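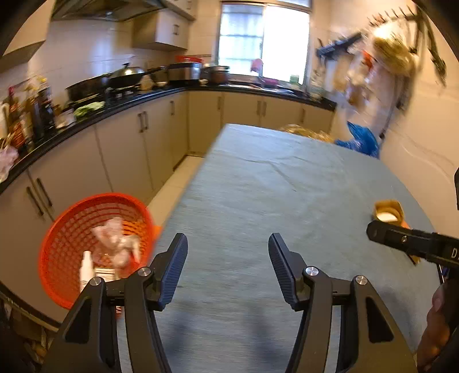

How many examples does a machine need before it can clear a kitchen table? More than whoever is paying for them would like, and I have yet to hear a number I'd trust.

I've been at this for Indanell since August, and the tally on my sheet says 2,068 episodes. One episode is one go at one job: pick up the spray bottle, put it down somewhere else, finish. Rasha Boutros, who wrote our instructions, wants variety. Fair enough. But her idea of variety is a column in a spreadsheet, and you can fill a column without changing much. Same table, same cloth, bottle moved a hand's width to the left. New episode!

The things I'd want more of are the ones we get told to skip. Plastic bags, mainly. A bag has no shape until you grab it, and then it has a different one. Most kitchens I've worked in have a few lying about, on the table or hanging over the side, and the guide says to stick with rigid objects "for now". It has said that through 2 revisions. Meanwhile we have 159 episodes of a paper cup.

Then there's the question of mistakes. I fumble a carton, catch it on the second try, and the episode gets binned as messy. Sosina Tesfamariam, who does the checking, reckons the clean ones train better. She may be right — she's seen more of the results than I have. I still can't see how a thing is meant to learn to recover from a bad grip if every bad grip is thrown out before it gets there. I asked for 19 of my fumbles to be kept in a separate folder and somebody said they'd look into it.

I don't think the work is useless. Hand-held grippers are a decent idea, cheaper than hauling a whole arm up someone's stairs, and the fingers are good once your wrist gets used to them. I just wince when I read that a model has "learned household tasks". Whose household? Ours has a lot of paper cups in it.

Next block is at Clenelum, another kitchen. I've asked if I can do bags.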